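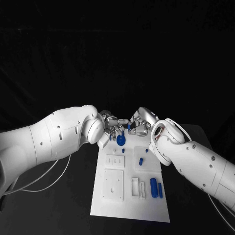 June 2026
3 min read

Peg board again. I spent most of the morning on the board itself, so this is mostly a note about that, plus a few things for Wiebke before she cuts the next one.

The white finish is staying. I know Pascal wanted gray (he still does, he told me twice over coffee), but white on the dark tabletop is so much easier on my eyes, and the blue pegs show up beautifully against it. I had the black cloth from Dunleavy behind the table as well and I'd like to keep that up for now. Please don't fold it, roll it! The creases take forever to drop out.

Pegs: the blue ones from the Ranach bag are the good ones. I went through all 70 with the calipers and pulled 6 that were fat at one end, probably from the mold. They're in the jam jar on the windowsill. Don't throw them out, I want to try a bit of 400 paper on them first, and if that's hopeless they can go to Hannelore for her sorting trays.

Holes are the other story. Wiebke's second board has a nice light chamfer and the pegs drop in with a little click that I find very satisfying. My own board, the first one, has no chamfer at all and it shows, you have to be dead straight or the peg just sits on the rim and sulks. So next board: chamfer everything, and go 3 mm deeper if the stock allows it. Ayten thinks the stock won't allow it. She measured a sheet at Skaltemgate last week and it was thinner than the label said, so somebody please check ours before we cut.

Also the board creeps. Push on one side and it slides over, slowly, and by the seventh or eighth peg it's crooked to the table. I tried the rubber drawer liner underneath (better) and double-sided tape (much better, but horrible to get off again, I was at it with a plastic scraper until lunch). Ottmar suggested four little feet screwed in from below. Might do that, might just use clamps.

To do: order more pegs, same blue, same bag. Return the big countersink to Ratcombe, it's been in my drawer since September. Find the lid for the jam jar.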